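Serving and Clearing in a Shared Study Room
Project report, Iren Design Workshop, second-year group

3. Background and aim

The Potura building offers students one shared room on the ground floor for both desk work and breaks. Complaints received by the workshop in August concerned crumbs, misplaced crockery and work surfaces that were not ready when the next group arrived. The aim of the project was to propose a simple way of setting out and clearing a small bread course on a surface which is otherwise used for cutting and model-making.

The group was given a budget of 200 for materials, of which the greater part went on bowls and a replacement mat. Cleaning spray (Sanisex) was supplied by the building and was not charged to the project.

4. Method

The trial layout used one green cutting mat as the serving area and one pink bowl as the common dish. Bread items were to be placed either directly on the mat or in the bowl, and the mat's printed grid served as a guide to position. Six sessions were held, each with a setting-out stage and a clearing stage. Office chairs remained in the room throughout, as the room could not be reserved for the project alone.

Participants were asked to observe the following rules:

The bowl is to stand on the mat and not on the bare table.
Filled and empty bowls are to be handled one at a time.
Laptops and drinks are to be kept off the mat.
The mat is to be wiped and returned to the shelf by the last person to use it.

5. The room and the layout

The mat and bowl layout, and the room in use.
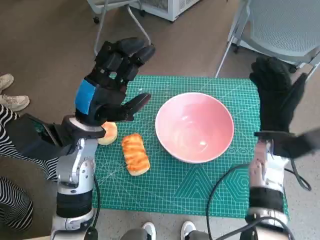
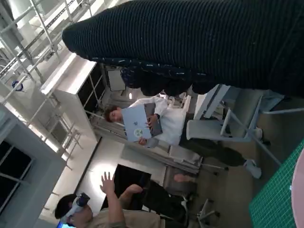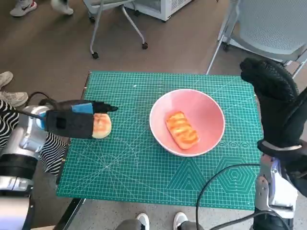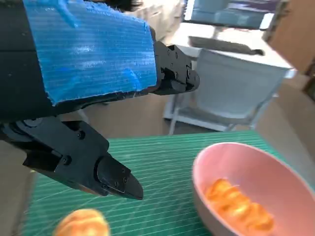 Jurgita Rozīte wrote in the margin of the draft that the rule on drinks would be ignored unless a place was provided for them, and that a narrow side shelf near the door would serve better than another notice. She also asked why the bread should be allowed on the mat at all when a bowl was available. The group has accepted the first point. On the second, it was agreed that the larger pieces were awkward to lift out of a shared bowl, and the rule has been left as drafted.

6. Results

Setting out presented few difficulties once the position of the bowl had been fixed. Clearing was less consistent. In two sessions the mat was put away before it had been wiped, and in one the bowl was left on the window sill overnight. The storage shelf, entered in the building inventory as item 3639, proved too shallow for the mat to lie flat, and a hook has been requested.

Igor Kaczorowski kept the session log and prepared the floor plan in Appendix 2. The plan shows the Kurek cabinet in its former position; it was moved closer to the wall after the fourth session.

7. Recommendations

A separate mat should be kept for food and marked as such on the reverse. The side shelf for drinks should be fitted before the start of the next term. The clearing rules should be displayed at table height, and the wording should be reviewed with the users of the room after one month.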